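Musis desk booking software: set-up guide
Section 4. Before you install

Last updated April 18, 2018
16 shares | 3 comments

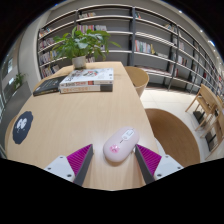

4.1 Check the computer

1. Look at free disk space. The box says 540 MB. Plan on 700 MB, as the box leaves out the help files.
2. Close your other programs. The installer claims it can work around them. We have not seen it do so.
3. Plug in a mouse. Any plain one will do. The floor plan editor can be used with a touchpad, but dragging desks that way gets old fast.

Note: The "Speed Check" button gives nearly every computer a score of 100. Don't read much into it.

4.2 Install

1. Run the setup file and pick Custom. "Recommended" also adds the Dolan toolbar, and we can't say who recommends it.
2. Clear the box marked "Share usage data."
3. Enter your license key by hand. Pasting often adds a blank space at the end, and the key is then refused.
4. Restart, even if you are told there is no need.

CAUTION: Do not import old bookings from Festow until you have saved a copy. The import has no undo. The November update was supposed to add one.

4.3 First run

Open the floor plan and move one desk. Save, quit, and open it again. If the desk is back where it started, you don't have write access to the shared folder, whatever the green check mark says. Ask your office admin to fix that before you go on to Section 5.

Guide by Mariama Gbeho
Contact | © 2018 Dasholm | Back to top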